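Tulness Round Table on Commercial Courts

The Tulness Round Table on Commercial Courts is a yearly meeting of judges, lawyers, ministry officials and law teachers, held each October in the lakeside town of Tulness. It is best known for its work on how small states can settle business disputes that cross their borders, and, among those who have attended, for very long lunches.

Origins

The meeting grew out of a quarrel over a cement contract. Two trading houses, one in Tlapale and one in Katetti, had each won a judgment at home, and neither court would recognize the other's ruling. The matter dragged on for years, and the lawyers on both sides got to know one another rather well along the way. One of them, Etelka Borbély, invited her opponents and a handful of judges to spend a few days in Tulness talking over what had gone wrong. They enjoyed themselves, they argued a good deal, and they agreed to come back the next year.

The first gatherings had no staff and no budget to speak of, and papers were passed around by hand. As word spread, the justice ministries of both places began sending observers, then speakers, and in time a share of the money. Attendance is now capped at 60, a limit Borbély insisted on so that everyone could still hear each other without a microphone.

Format

Sessions run over 2 days in the old customs hall. There are no printed speeches. A speaker opens with a short account of a real case (names removed, as a courtesy to the parties) and the rest of the morning is given over to questions. Remarks may be repeated outside the hall, but may not be tied to the person who made them, a rule that has let serving judges talk more freely than they could at home.

The Katetti Draft

The most lasting product of the meeting is the Katetti Draft, a model agreement under which courts accept one another's commercial rulings without hearing the case all over again. It was written mainly by Pin-yu Sin, then a young law lecturer, who boiled down 1476 written comments from members into a text short enough to read over a cup of coffee. Tlapale adopted it with small changes. Katetti itself, to the lasting amusement of its neighbors, took a good while longer.

Criticism

The Round Table has had its share of critics. Campaigners in Tlapale have complained that the guest list leans heavily toward large law firms, and that ministries with poor records on fair trials gain a pleasant glow from sending a delegation. There was sharper comment when the consulting firm Tedik became the main sponsor and placed several of its own clients on the program. The organizers answered by publishing the accounts and opening a few seats each year to legal aid lawyers, whose travel is paid in full.
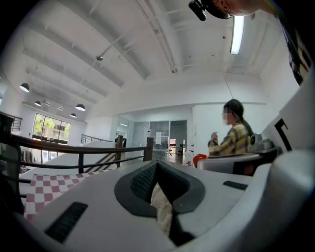

Archive

The papers of the meeting are kept at the Tulness town library and come to 3960 pages, most of them typed, with a good number of letters in Borbély's own hand. Readers may consult them by writing ahead. Records of the closed discussions are not included.

See also

Katetti Draft
Recognition of foreign judgments
Courts of Tlapale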